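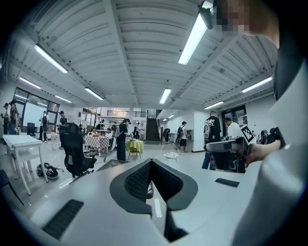 Chaiwat Inthanon wrote after the last session to ask why we print our own jaws when a finished pair can be bought, and whether the marker has to be square. I will take both in order, as they cover most of the talk.

Build notes: hand-held grippers in a shared workshop
25 September 2019 – by Hedvika Krajčí
2 min read

Slide 1. Introduce the project. Gatesska is a pair of hand-held grippers built on the shared benches at Drilano. Work started in December. The printed parts are on revision 109. Most revisions changed one dimension.

Slide 2. Jaws. Answer Chaiwat's first question. A bought pair fixes the opening angle, and the angle is what we keep changing. The pads are mesh-textured and sit in a V. Mention that smooth pads let go of printed boxes on the Tichý bench test. Pause for questions on pad glue.

Slide 3. Body. The curved shell prints in one piece, standing up. It takes around 2 days on the slow machine. Do not split it to save time – the seam lands under the palm. The ribbed grip pad goes on last, after sanding.

Slide 4. Marker. Second question. Ours is black and white, square, mounted on top of the body. Square is what our tracking code reads. Other shapes would need other code. Print it matte. Gloss reflects the ceiling tubes and the corners drop out. Keep the plate flat while the glue sets.

Slide 5. Logging. We have 1,050 recorded grasps. Show the plot of jaw width against time. Point out the drift at the right-hand end: a loose set screw, now thread-locked.

Slide 6. Open items. Strap length. Cable exit. A stiffer hinge pin. Purnisport mount still untested.

Hand round a spare pad set. Leave the parts list on screen during questions.

Related
Thread-locking small set screws in printed parts
Drilano bench booking: how it works
Tichý bench test, setup and fixtures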